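The Well-Made Bed: Trarnville Returns to the Linen Cupboard

(TRARNVILLE) – The Trarnville Household Institute has opened its winter programme with a subject that many residents may consider already settled: how to make a bed. The programme, announced on 11/22/19, sets out the Institute's guidance on sheets, pillows and blankets for the colder months and invites households to review what they keep, how they wash it and where they store it.

The guidance was prepared under the direction of Norbert Kun and draws on a survey carried out in September, to which more than 1,000 households in the Trarnville and Jumau districts replied. Respondents were asked how often they changed their bedding, how many sets they owned and which part of the work they liked least. Fitting the duvet into its cover was named most often. Folding blankets came second, a result that the Institute had not expected and which led to a longer section on folding than had first been planned.

The Institute recommends that every bed should have two complete sets of linen in use and a third in reserve. The sets need not be identical. Printed pillowcases may be used with a plain or checked sheet, provided that the colours are of a similar strength, and the Institute takes the view that a small floral or woodland pattern is easier to live with through the winter than a large one. Maroon, lavender and soft green are mentioned in the guidance as colours that sit well against white and do not look tired under lamplight.

Pillows are treated at some length. The Institute advises that they should be shaken by the short ends each morning and left uncovered by the duvet for as long as the household can manage. Cases should be a little larger than the pillow. Where a case is too tight, the corners are forced out into hard points and the seams begin to pull, and the pillow itself will flatten sooner. Feather pillows should be aired out of doors on a dry day. Those with a synthetic filling may be washed at home if the drum is large enough, and should be dried slowly.

On the question of the blanket, the guidance is firm. A knitted blanket belongs on the bed during the day, folded and laid where it can be reached, and should be opened out only when it is wanted.
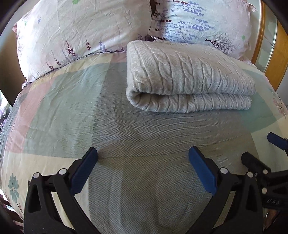
Cable knits in particular should never be hung. Their weight draws the stitches downwards, and a blanket left over a rail for a season will be noticeably longer at one end when it is taken down. The recommended method is to fold the blanket in half lengthways, smooth it by hand from the centre, and then fold it again into a thick bundle with the rounded edge facing the foot of the bed. The layers should be allowed to rest on one another without being pressed. A blanket that has been squeezed into a narrow shelf will show the crease for weeks.

Washing should be infrequent. Two washes in a winter are sufficient for most knitted blankets, with airing in between. The water should be cool and the blanket should be dried flat on towels, turned once. The Institute's laundry room tested blankets from several makers during the autumn, among them one from the Vincze mill, and found that those dried flat kept their shape better than those dried over a line, whatever the yarn.

The arrangement of pillows has been left largely to the household. The guidance notes only that pillows stood upright against a wall will collect dust along the upper edge, and that walls finished in distemper or old limewash may mark a pale case. Households that prefer the leaning arrangement are advised to turn the pillows daily and to wipe the wall with a dry cloth when the bed is changed.

Sheets receive a shorter chapter. Checked cotton is commended for everyday use on practical grounds: the lines of the check show at once whether the sheet has been laid straight, and a fold that has slipped can be put right before the blankets go on. Sheets should be pulled taut from the foot first, then from the sides. Ironing is regarded as optional, except for the top edge where it turns back. 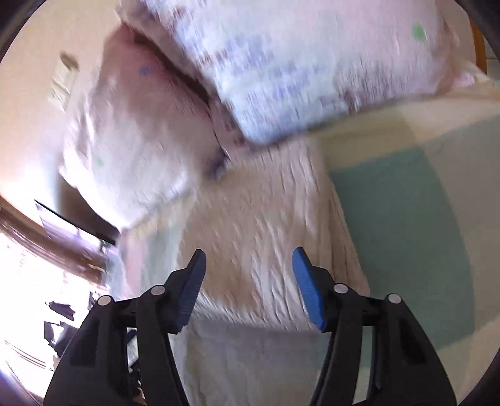

Vilmos Bárány takes a different view of the ironing, and has written to the Institute to say so. A sheet that has been ironed throughout, he maintains, stays smooth for twice as many nights as one that has merely been folded warm, and the time spent at the board is recovered in the mornings. He also questions the advice on reserve sets. In his experience the third set is never brought out, grows yellow along the folds and is finally cut up for dusters, and he would prefer households to own two sets of better cloth and to wear them out properly.

The Institute has undertaken to print his letter with the next edition of the guidance. Mr Kun has replied that the reserve set is intended for illness and for guests, and that yellowing may be prevented by refolding the linen along different lines every few months. On ironing he has conceded that opinion within the Institute is itself divided.

A series of evening classes will accompany the programme at the Ollomance Hall, beginning with pillows and knitted blankets and continuing with mending. Places are limited to 90 for each evening. Those attending the mending classes should bring one item in need of repair, washed beforehand, together with thread of a matching colour. Needles and darning mushrooms will be provided.

The printed guidance runs to an edition of 2,000 copies, of which 600 have been set aside for schools and lodging houses in the Jumau district. The remainder may be collected free of charge from the Institute's front desk during opening hours, or requested by post on receipt of a stamped envelope.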